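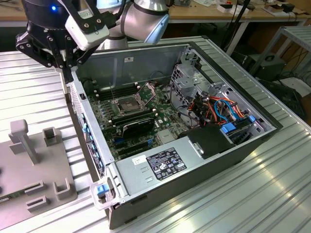

Easy coastal walks near Husden with a pushchair?

Sawsan Khalaf
We are renting a cottage in Husden in February, four adults and a toddler, and would like a walk by the sea most mornings before lunch. My mother can manage a couple of miles if it is fairly flat and there is a bench or two on the way. The map shows a path from the harbour to Wunside but doesn't say what the surface is like. Does anyone know if a pushchair will go all the way? Also, is anything open for food at that time of year, or should we bring sandwiches? We will have one car but would like to leave it at the cottage if possible.

Hendrik Rampersad
The harbour to Wunside path is 2 miles each way. The first half is tarmac and fine for any pushchair. After the old lifeboat house it turns to packed gravel, which is all right with big wheels and hard work with small ones. There are benches at the lifeboat house and again by the footbridge. Just past the footbridge there is a set of steps up to the road. You can avoid them by going left through the car park, which adds 200 yards.

If your mother doesn't want to walk back, the 269 bus stops outside the church in Wunside and goes to Husden harbour. In winter it doesn't run often, so check the timetable at the stop before you set off. The driver will take a pushchair unfolded if there is room, but folded is safer at school time.

For food, the Lumer café on the front at Wunside was open at weekends only last winter and shut at 3. They do soup, toasted sandwiches and a decent crab roll when there is crab. The fish and chip shop in Husden stays open all year but not at lunchtime on weekdays. I would bring sandwiches and treat the café as a bonus.

Negin Esfahani
Bring a windproof coat. We went at Easter and it was freezing on the front.

Anwara Mridha
I agree with most of what Hendrik says, but the gravel part was badly washed out after the storms and I had to carry the front end of our buggy over two stretches. That was before Christmas, so it may have been mended. If it hasn't, try the beach below Sibiya instead. The sand there is firm when the tide is out and you can push along it easily. Go down the slipway, not the dunes, and look up the tide times first, as the water comes right up to the wall. Parking at Sibiya is free out of season. There are toilets by the slipway but they were locked when we were there, so go before you leave the cottage.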